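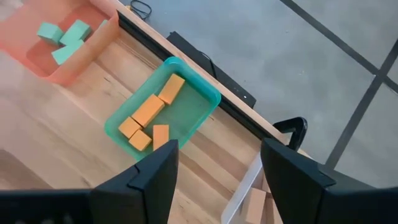 Wrist cam, notched fingers, orange blocks in the teal tray.

Thu 29 August

Finger comparison on the block sort, Arkside fingers (notched) against the plain Starnley set. Same controller gains for both. Rigoberto ran the trials, I logged.

Arkside: 55 clean picks out of 71. Most misses were blocks lying close together, where the outer finger lands on the neighbor. Starnley did a bit worse on those and dropped 2 on the way to the bin.

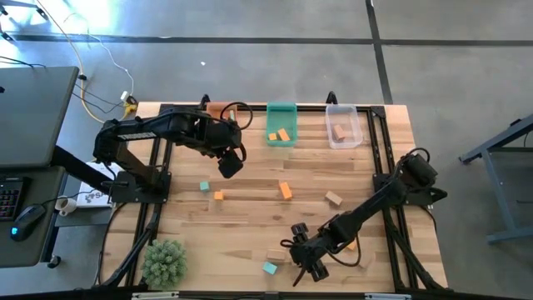
Left and right arms still don't agree at the middle of the table. Right one reads about 5 mm long in reach. Nga thinks it's the base mount, I think it's the hand-eye calibration. Redo calibration first, it's quicker.

Wrist view is fine for grasp angle but the fingers hide a lot up close. Head view stays on for bin checks.

To do: new pads from Italier, rerun the Starnley set with the lower closing speed.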